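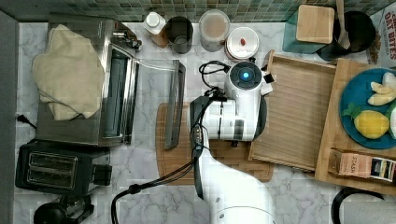

Figure 1. Arm over the kitchen counter, seen from directly above.

Week 7: Good practice at a shared bench
Notes by Janelle Dagdag, Watwood course in service robotics

Welcome back, everyone! Last week we slogged through the standards themselves, so this week is the friendlier bit, what the rules look like once you're standing at a kitchen counter with a real arm (and with all the clutter a real kitchen brings along).

1. Know your cables
Go over two kinds before you power up: the bundle that travels with the arm, and every appliance cord lying on the counter. In Figure 1 you'll find both. Trace each cord with your finger, please, and write down where it goes.

2. Clear the reach, then check it again
An oven door folded open takes up far more of the bench than people remember, and so does a towel draped over the top. Man-sik Ma's rule at Womitel was to walk the whole path by hand at low speed first, and I've pinched it for our labs.

3. Hard things on hard surfaces
Metal fittings on marble deserve your patience. Lower gently, keep the grip until the load is resting, and note how close the piece sits to its neighbours. With a flange right up against the edge of a cutting board, a small sideways nudge moves both.
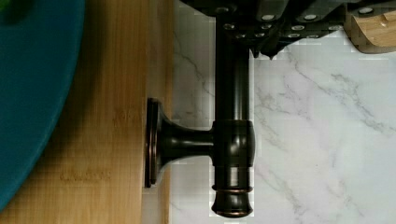
4. Before the October lab
Read section 2 of the Baudry handout and bring your signed checklist, colour-coded if you like (I do love a highlighter).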